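住まいの設備メンテナンス入門　第6回 講義ノート
給湯まわりの配管と、水漏れの「切り分け」

3月24日(水)

前回の宿題、みなさん思ったよりちゃんとやってきてくれて、ちょっと感動しました。自宅の止水栓の場所を探してくる、というやつです。洗面台の下はすぐ見つかったけど、トイレのは固くて回らなかった、という人がかなりいましたね。固いのは普通です。あれは何年も触らないまま放っておかれるものなので。ただ、いざというときに回らないと本当に困るので、今日の最後にもう一度その話をします。

今日は給湯です。第4回で給水、第5回で排水をやったので、その続き。給水の話をだいたい覚えていれば八割はついてこられるはずです。覚えていない人は第4回のノートの後半(圧力のところ)を先に読んでおいてください。

1. 給湯の配管は給水と何が違うのか

見た目はほとんど同じです。水が通る管、継手、バルブ。違うのは、中を通るものが熱くなったり冷めたりすること。これだけなんですが、これだけのことが結構やっかいなんです。

管は温まると伸びます。冷めると縮みます。朝シャワーを浴びて伸びて、昼に冷めて縮んで、夜お風呂でまた伸びて、というのを毎日やっているわけです。材料によって伸び方はかなり違って、樹脂の管は金属の管よりずっとよく伸びます。だから樹脂管を使うときは、ぴんと張って施工しないで、少し余裕を持たせて曲がりで逃がしてやる。私が最初に現場に出たころ、先輩の引いた配管がゆるくたわんでいるのを見て「雑だなあ」と思ったことがあるんですが、雑だったのは私の頭のほうでした。

お湯を使い始めるときに壁の中で「コツ、コツ」とか「ミシッ」とか鳴る家がありますよね。あれは伸びた管が支持金具や木材とこすれている音であることが多いです。すぐに漏れるような話ではないことがほとんどですが、同じ場所がずっとこすれ続けると管に傷がつくこともあるので、点検のときは一応メモに残しておきましょう。音がするのが「お湯を出し始めてしばらく」なのか「蛇口を閉めた瞬間」なのか、そこは必ず書き分けてください。閉めた瞬間にドンと鳴るのはウォーターハンマー(第4回でやりました)で、原因も対処もぜんぜん別です。

2. 管の材料をざっくり

試験に出すつもりはないですけど、現場で見分けられると話が早いので。

銅管。昔からの定番です。赤っぽい茶色で、古くなると黒ずんだり、緑青(ろくしょう)といって緑色の粉をふいたりします。熱に強くて丈夫ですが、流れが速すぎる場所や曲がりの直後で内側から削れていって、針で突いたような穴があくことがあります。ピンホールと呼ばれるやつです。最初は本当に小さくて、霧みたいにしか出ません。

架橋ポリエチレン管。最近の住宅はこれか次のポリブテン管がほとんどです。やわらかくて曲げられるので、途中の継手を減らせます。継手が少ないということは漏れる候補が少ないということなので、これは大きい。弱点は日光で、紫外線に当てると傷みます。屋外で露出したまま使ってあるのを見つけたら要注意。

ポリブテン管。性格は架橋ポリエチレンとよく似ています。ベージュ系の色のものが多いですが、色だけで決めつけると痛い目を見ます(見ました)。管の表面に印字があるので、面倒でもそれを読んでください。

鉄管(めっきしたもの、内側に樹脂を張ったもの)。古い建物ではまだまだ現役です。内側に樹脂を張ったタイプには、お湯に使っていいものと水専用のものがあるので、ここは本当に気をつけて。水専用のものをお湯に使うと、内側の樹脂がはがれてくることがあります。

それから、違う金属どうしを直接つなぐと片方が早く腐る、という話。電食とか異種金属接触腐食とかいいますが、名前はどうでもいいです。「鉄と銅をじかにつないであるのを見たら疑う」とだけ覚えて帰ってください。間に絶縁の継手が入っていれば大丈夫。 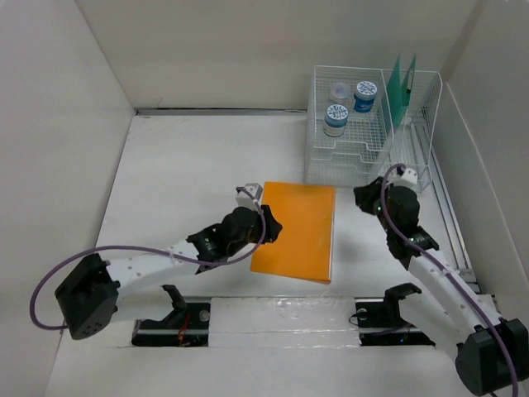
材料が分かると、次に「どこが怪しいか」の見当がつくようになります。ベテランが家に入ってすぐ床下のほうへ歩いていくのは勘がいいわけではなくて、築年数と材料を聞いた時点で候補をかなり絞っているんですね。この「絞る」という作業を今日の後半でやります。

3. 給湯器の種類と、配管側から見た注意点

大きく分けて、使うときにその場で沸かす瞬間式と、タンクにためておく貯湯式があります。

瞬間式は、水が流れたことを感知して着火します。なので、流れる量が少なすぎると着火しません。「お湯が出たり出なかったりする」という相談の中には、給湯器の故障ではなくて、単にレバーを絞りすぎているだけ、というのが結構まじっています。節水のつもりで細く出していると、途中で火が消えて急に冷たくなる。まずは全開にして試してもらうこと。それだけで解決すると、ちょっと拍子抜けしますけどね!

全開でも流れが弱いときは、給水側のストレーナー(ごみ取りの網)を疑います。給湯器の水の入口についている小さな網で、砂やさびが詰まります。近所で水道工事があった直後にお湯だけ細くなった、なんていう相談が来たら、まずここです。機種によって外し方が違うので、説明書を見てからやりましょう。止水栓を閉めて、電源を切って、冷めるのを待ってから。ここを急ぐ人が毎年います。やけどしますよ。

貯湯式は、タンクの中で水が温まって膨張します。その逃げ場として逃し弁がついていて、沸き上げ中にここから少しずつ水が出るのは正常です。「給湯器から水が漏れている」という電話の何割かはこれ。沸かしていない時間にもずっと出ているなら弁の不良を疑います。というわけで、電話で聞くべきことは「今、沸かしている時間ですか」です。

逃し弁のレバーは年に何回か動かしてやらないと固着します。取扱説明書にもたいてい書いてあるんですが、読んでいる人にはまだあまり会ったことがありません。

4. 水漏れの切り分け

ここが今日の本題です。時間配分を間違えて毎年ここで駆け足になるので、今年はノートに多めに書いておきます。

水漏れを調べるとき、初心者はだいたい濡れているところから見始めます。気持ちは分かるんですが、水は伝います。梁を伝い、管の外側を伝い、断熱材にしみて、まったく別の場所から落ちてくる。濡れている場所は「結果が出ている場所」だと思っておいてください。

では何から始めるか。私の手順はこうです。

まず家じゅうの蛇口を閉めて、水道メーターを見ます。小さな銀色や赤の羽根(パイロット)が回っていれば、どこかで水が流れています。回っていなければ、給水・給湯の圧力がかかっている部分の漏れの可能性はぐっと下がって、排水か、雨か、結露に候補が移ります。ただし、ごくわずかな漏れだと回り方が本当にゆっくりで、ぱっと見では止まって見えることがあります。しばらくしゃがんで見てください。私は腰が痛いので小さい椅子を持っていきます。

メーターが回っていたら、次に給湯器の手前の止水栓を閉めます。閉めて羽根が止まれば、漏れは給湯側。止まらなければ給水側(トイレのタンクも忘れずに!)。この一手で家の配管の半分が候補から消えるので、個人的にはいちばん気持ちのいい瞬間です。

給湯側だと分かったら、あとは区間ごとに詰めていきます。ヘッダー方式、つまり一か所からそれぞれの蛇口へ一本ずつ管が出ている家なら、系統ごとにバルブがついていることがあり、順に閉めていけばどの系統か分かります。昔ながらの枝分かれ方式だとそうはいかないので、床下や点検口から目で見るか、音を聴くか、になります。

音聴棒の使い方は次回の実習でやりますが、ひとつだけ。静かな時間にやること。冷蔵庫と換気扇は思った以上に邪魔です。

排水が疑わしい場合は、順番に水を流してみます。浴室だけ流して待つ、洗面だけ流して待つ。いっぺんに全部流すと何も分からなくなります。色をつけた水を使う方法もありますが、天井のクロスに色が出てくると家の人が悲しい顔をするので、使うときは先に断ってください。

結露も侮れません。冬に冷たい給水管のまわりがびっしょりになって「漏れている」と呼ばれることがあります。拭いて、乾いたティッシュを管に巻いて、継手の部分と管の途中の部分のどちらから先に濡れるかを見ます。全体がじんわり湿ってくるなら結露、一点からにじむなら漏れ、と考えていいでしょう。

5. 事例:2月の戸建て

受講生のKidus Lemmaさんが、2月に実家で遭遇した件を発表してくれたので、本人の了解をもらって載せておきます。

症状は、洗面所の床がふかふかする。メーターはゆっくり回っている。給湯器の手前を閉めると止まる。ここまでは教科書どおりです。Kidusさんは洗面台のお湯側の継手を疑って、下の扉を開けて見たけれど乾いていた。そこで一度手が止まったそうです。

みなさんならどうしますか、と聞いたら、いろいろ意見が出て面白かったですね。床をはがす、業者を呼ぶ、床下に入る。Kidusさんは床下に入りました。そうしたら濡れていたのは隣の浴室の下で、銅管の曲がりのすぐ先にピンホールがあいていた。霧状に出た水が断熱材に吸われて、そこから大引きを伝って洗面所側へ回っていたわけです。さっき書いた「水は伝う」の見本みたいな話でした。

修理は指定の工事店に頼んだそうで、それで正解です。自分でろう付けをやりたがる人がいますけど、床下は火を使う場所としてはかなり条件が悪いです。それに、給水・給湯の配管工事は原則として指定を受けた事業者の仕事になります。自分でやっていい範囲(パッキンの交換など)との線引きは第2回の資料にあります。

発表後の質問で「その穴だけふさげばいいのか」というのがありました。いい質問です。同じ年に同じ材料で引いた管は、同じように歳をとっています。一か所あいたなら次もあると考えて、引き直しの見積もりも一緒に取っておくのがいいと思います。やるかどうかは家の人が決めること。

6. 計算の練習

漏れの量を見積もってみましょう。難しくないです、割り算とかけ算だけ。

継手の下に容器を置いて、一時間で300ミリリットルたまったとします。一日だと300×24で7,200ミリリットル、つまり7.2リットル。一か月を30日とすると216リットルです。ポタポタ程度でも、浴槽一杯くらいの量が毎月床下に消えていくことになります。

では宿題。一時間に500ミリリットルたまる漏れを見つけました。同じ計算をして、一か月で何リットルか出してきてください。それからもう一問、メーターの目盛りで一日に942リットル減っていた(夜も昼も誰も家にいない日です)という家があったとして、一時間あたり何リットルになるか。こちらは割り切れないので、小数第一位くらいまででいいです。答えが出たら、その量の水が床下に流れて気づかないということがありえるかどうか、自分の考えも一行書いてください。

7. 道具と部材について

毎回「何を買えばいいですか」と聞かれるので、講習で使っているものだけ書いておきます。モンキーレンチはZulleck、シールテープとパッキンのセットはPonsのものを使っています。特にこれでなければという理由はなくて、教室に最初からあったからです。継手のサンプルはIndsideから借りている分なので、持ち帰らないでくださいね(先週一個足りませんでした。ポケットを見てください)。Alettiの混合水栓は分解実習用で、次回ばらばらにします。

買うとしたら、最初は懐中電灯のいいものを。配管の不具合はたいてい暗いところにあります。

8. 止水栓の話、ふたたび

冒頭に書いた、固くて回らない止水栓について。

力まかせに回すのはだめです。マイナスドライバーの溝がなめてしまうと、もう手が出ません。幅の合ったドライバーを奥までしっかり当てて、まず閉める方向にほんの少し、次に開ける方向にほんの少し、と交互に動かします。動き始めたら、あわてずにゆっくり。全開か全閉まで力いっぱい締め込むのもやめておきましょう。元の位置に戻すときのために、何回転させたかを紙に書いておくこと。戻したつもりで戻っていなくて、タンクに水がたまるのが遅くなった、という連絡が毎年来ます。

それでも動かなければ、家全体の元栓(メーターの横)が動くかどうかを確認してください。元栓さえ閉められれば、最悪の事態は止められます。賃貸の人は、元栓の場所が分からなければ管理会社に聞いておいてください。

次回は第7回、水栓の分解とパッキン交換の実習です。汚れてもいい服で。タオルは一人二枚あると安心です。宿題は授業の最初に集めます。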